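Work and Automation – Course Handout, Unit 9
Tutor: Kulap Sitthichai
Last revised December 5, 2021

Reading before the session: chapter on task analysis; the Hemmin case file (site reports only, the appendices are optional).

9.1 Scope

The unit deals with small-item sorting and returns handling, and with the changes in job content that follow when part of the work is passed to a machine. Large-item and pallet handling were covered in July and are not repeated. The main case is the returns hall of Hemmin, a supplier of books and stationery with sites at Umville and Gesusmont.

9.2 The case

Before the change, the Umville hall had 16 sorters per shift. Each sorter opened a returned parcel, checked the contents against the slip, judged the condition of each item and placed it in one of four streams: resale, repair, recycling or query. The Skurodix sorting cell took over the movement of books of regular shape. It did not take over opening, condition checks or mixed stationery.

The target rate for the cell was 700 books per shift. The rate for manual stations was left as it had been, although the mix of items reaching them had altered. This point was raised by the sorters in the first review and is the subject of exercise 2.

9.3 Which tasks remain manual

A task is easy to automate when the items are rigid, separate and similar in size. Books meet these conditions fairly well, apart from worn paperbacks with curled pages. Pens and markers do not. They roll, they differ in thickness, and they are often handled as a bundle. Putting them into a cup or taking them out is a two-handed task: one hand holds and tilts the cup while the other pinches the bundle. The angle of the cup and the grip on the pens are adjusted together, and workers find it hard to say how they do it.

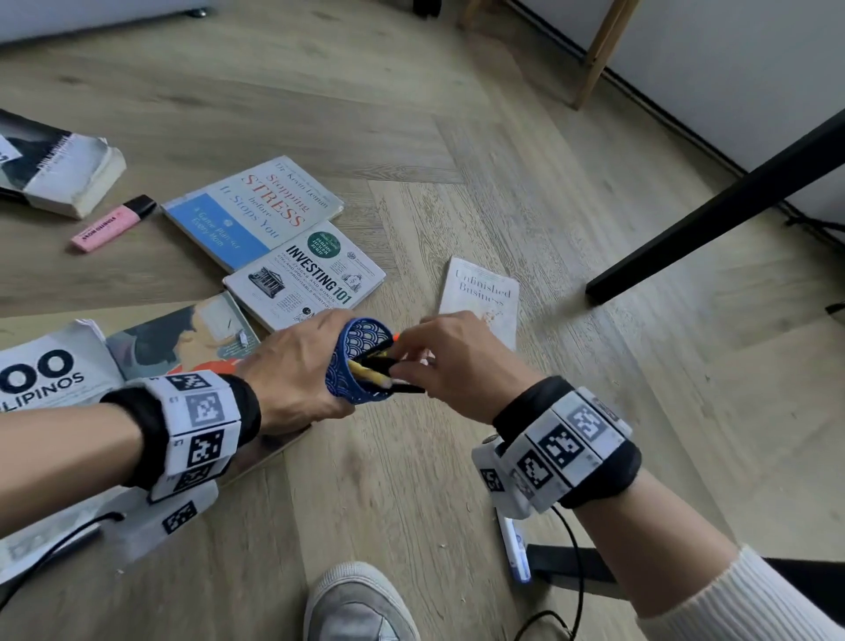 Does a sorting cell reduce the skill needed on the shift?

It changes where the skill is used. The simple cases go to the cell, so the people at the manual stations deal mostly with damaged, mixed or doubtful items, and each decision takes longer.

9.4 Effects on the job

Pace. In the old layout a sorter could follow a hard parcel with an easy one. With the easy parcels removed, the work becomes more even in difficulty and more tiring.

Supervision. Two sorters per shift were trained as cell attendants. They clear jams, reset the infeed and log faults. At Umville the attendant role carried a pay supplement; at Gesusmont it did not, and fewer people applied.

Training. New starters at Umville used to learn on the books stream for 90 days before moving to stationery. That stream is now largely closed to them. The site has no agreed replacement – see the second site report.

9.5 Exercises

1. List the hand movements in one everyday task that involves a container and several thin objects. Mark those that need both hands at once.

2. Using the Hemmin figures, propose a manual rate for the new item mix. State your assumptions.

3. Compare the attendant role at the two sites under the headings used in Unit 4.

Written answers to exercise 2 are handed in at the start of Unit 10.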